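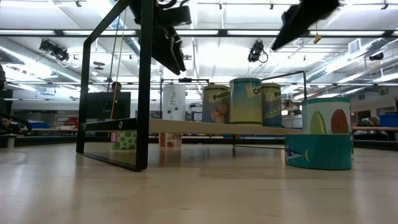

Plidine Records – minutes of the release meeting, May 23, 2023

1. Minutes of the previous meeting
Approved with one correction: item 4 should read "lacquers", not "test pressings".

2. Falcão, second album
Masters received at 24-bit/96 kHz. Side B runs 23:40 and the cutting engineer has asked for a level reduction of 1.5 dB or a change in track order. Agreed to move the closing instrumental to side A. The band will be asked to approve the new sequence in writing before lacquers are cut.

3. Pressing
Wadix quoted for 300 and for 2,000 units. The larger run was judged too high for a vinyl edition – 572 copies of the first album were sold on that format. Agreed: 300 on black vinyl, with an option to repress. Delivery is expected in November.

4. Fosametti EP
Digital only. Two tracks still lack ISRC codes and the publishing split on track 3 is unsigned. No release date to be set until both are settled.

5. Accounts
Distributor statement shows 2,676 due to the label for the last quarter. Mechanical royalties to be paid out of this before any new recording advance.

6. Other business
Sleeve proofs for Falcão show the spine text 2 mm off center. Returned to the printer.

Next meeting: date to be circulated.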